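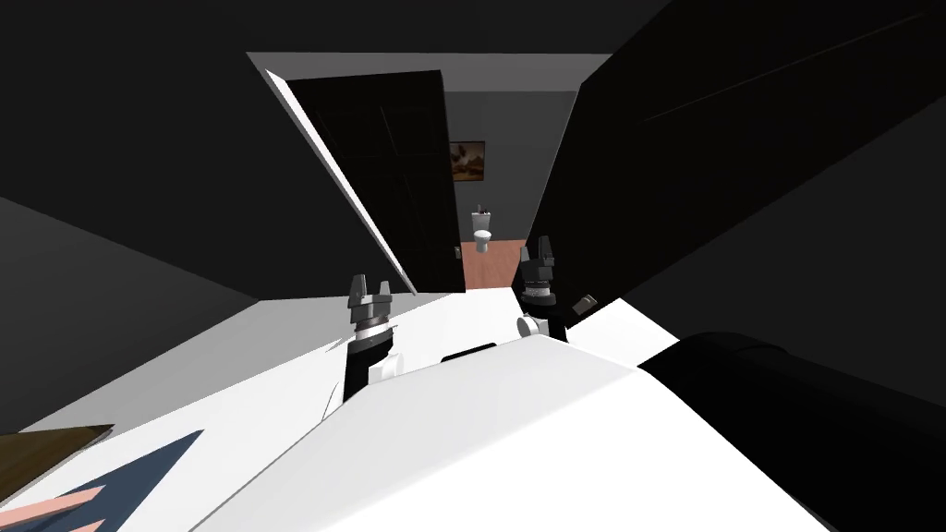
Védís Skov 在读过本文初稿后提出，家务能力的评测大多从机器人已经站在操作位置上算起，进门这一段被当作导航问题略去，由此得到的成功率无法说明机器能否独自做完一件家务。Þröstur Kvaran 的意见与此相近，但他认为进门与操作应当分开计分，否则失败原因混在一起，难以归因。本节的任务划分同时参考了这两种意见：任务从房间外开始计时，各阶段单独记录。

2 任务设定与失败分析

2.1 仿真环境与任务范围

全部试验在 Tistby 仿真环境中进行，部分任务随后在 Floltby 的样板公寓内做了实物复核。Tistby 提供带家具的住宅布局，门、抽屉与柜体为铰接物体，其余可移动物品按刚体处理。布料、水与清洁剂未做连续介质建模，凡依赖这些介质的任务，只考察末端轨迹是否覆盖规定区域，不评价清洁效果。这一点限制了后文结论的适用范围，凡涉及擦洗的结果均应理解为运动学意义上的完成。

任务共分 7 类：开关门、物品归位、台面擦拭、卫生间表面擦拭、垃圾袋搬运、抽屉整理以及地面杂物拾取。前两类作为其他各类的前置动作反复出现，因此既单独计分，也作为复合任务的阶段计分。共完成 385 次试验，初始位姿在各房间入口附近随机采样，采样时剔除与家具发生干涉的位姿。

图2为卫生间表面擦拭任务在入口阶段的一个机载视角。视野下方为机器人自身的白色上身，双臂夹爪张开，门已处于打开状态，门后可见坐便器与墙上的挂画。该视角中躯干和手臂占去相当大的画面面积，门口附近的可用像素有限，对门扇边缘和门框的位姿估计构成直接影响。此外，画面相对水平面有明显倾斜，以重力方向为先验的平面分割方法须先做姿态校正。

2.2 平台与控制

试验平台 Urberg 为双臂移动机器人，两侧末端均装有两指夹爪。任务规划由 Nuchit 完成，它接收文字形式的家务指令，输出带前置条件的动作序列；底层控制采用全身逆运动学，底盘与手臂共用一个优化问题，避障项以软约束形式加入。规划与控制之间只传递目标位姿、接触意图与超时阈值，不传递图像特征。

这种划分便于替换模块，但有一处代价。Nuchit 认为“门已打开”是一个布尔量，而对底盘来说，门开到什么角度决定了能否带着张开的双臂通过。早期版本中，规划器在门扇刚离开锁位时即判定前置条件成立，随后底盘尝试通过，肩部与门扇发生接触。修改后的前置条件改为由底盘给出的可通过性判断，输入包括门扇当前角度、手臂收拢后的包络以及门后的自由空间。修改没有涉及感知模型，入口阶段的碰撞终止却明显减少。

双臂的收拢姿态也需要说明。若将夹爪收到躯干前方，包络变窄，但夹爪会进一步遮挡机载相机；若收到身体两侧，视野改善，包络又超出部分门洞的净宽。最终采用的折中方案是在靠近门口之前保持双臂前伸，完成一次门框位姿估计后再收拢，通过过程中依靠里程计推算，进入房间后重新观测。该方案要求门在通过期间保持静止。带闭门器的门不满足这一条件，本文未予处理。

2.3 计分方式

每次试验按接近、通过、定位、操作、退出五个阶段记录。某一阶段失败时，试验终止，其后阶段记为未执行，不计入这些阶段的分母。这样做的理由是后续阶段的条件成功率才反映对应模块的能力。与此同时，我们保留从头至尾的总成功判定，用于回答使用者关心的问题，即交代下去的事情有没有做完。

两种口径之间的差距在复合任务上最大。单看操作阶段，擦拭类任务的轨迹覆盖多数合格；一旦把通过与定位计入，同一批试验的总成功率显著下降。若只报告前者，容易得出此类家务已基本可由机器承担的印象。Skov 所指的问题即在于此。另一方面，如果只报告后者，则无法看出改进末端轨迹几乎没有意义，瓶颈位于更早的阶段，Kvaran 坚持分阶段计分的原因也在这里。

人工干预按失败处理。唯一的例外是仿真器自身的数值异常，例如物体在接触中穿透后被弹出，此类试验作废并以同一初始位姿重做。作废的判定由脚本依据接触力阈值给出，不经人工挑选。

2.4 失败的类型

开关门任务中，失败主要来自抓取把手之后的阶段。夹爪闭合通常没有困难，困难在于沿铰链圆弧拉动门扇时底盘需同步后退。底盘后退过慢，手臂接近伸展极限，优化器转而以躯干前倾补偿，相机随之俯仰，门扇跟踪丢失；后退过快，把手从指间滑脱。人在这一动作中会自然地换手，或者用前臂抵住门扇，Urberg 的控制器没有这类接触模式。Nuchit 的动作库中虽有“推”这一项，其目标面被限定为末端指面，前臂接触一律视为碰撞。

卫生间内的失败与空间狭窄有关。坐便器旁的可站立区域较小，底盘驶入后往往没有原地旋转的余量，擦拭完成而退出失败的情况因此并不少见。从单次家务的角度看，工作已经做完；从无人值守的角度看，机器堵在卫生间里，下一项任务无从开始。我们将这种情况记为总体失败，操作阶段仍记为成功。

物品归位的失败较为分散。目标位置已被占用时，规划器会选择相邻的空位，而相邻空位是否符合住户的习惯，环境中没有相应信息。本文采用宽松判据，只要物品位于正确的家具上且稳定即算成功。若采用严格判据，该类任务的成绩会大幅降低，但这种降低反映的主要是指令不完整，与操作能力关系不大。

地面杂物拾取受地毯影响。地毯在碰撞模型中是一块有厚度的平板，视觉上却带有图案，深色条带与颜色相近的小物件容易混淆。增加深度信息可以排除大部分误检，薄片类物品仍难以区分，例如平放的纸张。此类误检的后果一般较轻，表现为夹爪在地毯表面空抓后重试，消耗时间，不造成损坏。

2.5 实物复核

在 Floltby 样板公寓中复核的任务限于开关门与物品归位。卫生间擦拭未在实物上进行，样板公寓的门槛高度超出 Urberg 底盘的允许值，加装坡板又会改变任务本身。复核所得的失败排序与仿真一致，门扇跟踪丢失仍居首位。不一致之处有两点：实物把手表面的摩擦低于仿真设定，滑脱更早发生；室内光照随时段变化，傍晚时分门扇与墙面的对比下降，门框位姿估计的重试次数增加。

后一现象在仿真中未曾出现，原因是 Tistby 的光源在一次试验内保持恒定，各次试验之间也只改变强度，不改变方向。对于墙面、天花板与门扇均为深色的房间，仿真图像中边缘仍由渲染器给出清晰的分界，真实相机在同等条件下则会引入噪声和曝光漂移。我们据此在后续试验中加入光源方向随机化，并对深色区域叠加传感器噪声，结果列于下一节。

2.6 与工位作业的比较

同一套规划与控制曾用于车间内的料箱搬运，该工位由工装保证来料位置，通道上没有门。在这种条件下，接近与通过阶段几乎不产生失败，总成功率与操作阶段成功率接近。家庭任务在操作难度上未必更高，擦拭一个平面所需的末端精度低于多数装配动作，差别集中在到达操作位置之前和离开之后。因此，将车间数据外推至家庭时，应当只外推操作阶段的条件成功率，其余阶段须在带门、带地毯、带狭小房间的布局中重新测量。

料箱搬运的循环时间也不宜直接比较。工位上的机器可以在故障时停下等候，操作员通常就在附近；家庭中若以无人值守为前提，停机本身即为失败。本文所用的超时阈值对两种场合取同一数值，对家庭任务而言偏紧，放宽阈值后部分门框重试能够最终成功，但总时长已超过人工完成同一任务所需的时间。放宽前后的逐类结果见附录。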